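The Last Showing in Wundatari

In March the cinema in Wundatari closed, and my aunt asked me to come and help carry things out. It had 45 seats. I remembered many more of them.

When I was a child, we went there for one film only, the one about two brothers who rob a toy train. We saw it 15 times. My aunt sold the tickets and she let me in through the side door, next to the Zakaria bakery, so I always smelled of bread when the brothers fell in the river.

Now she was sitting in the projection room with the last reel on her knees. A man from Bever had offered her 1,000 for everything, also the curtain.
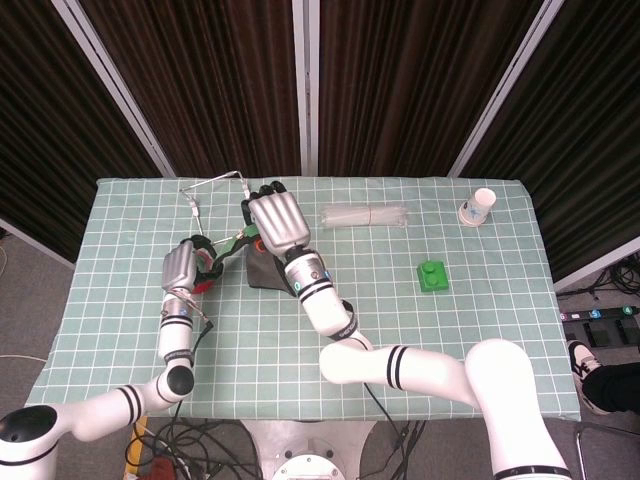 The table with the green cloth.

"Will you sell it?" I asked.

"The curtain, yes," she said. "It has moths."

She put the reel on the machine, and we went down and sat in row 2. The sound was bad. The younger brother opened his mouth and the words arrived later, when he was already on the roof. My aunt said all of them before he did, very quietly, and at the river she took my hand and moved it away from the broken armrest.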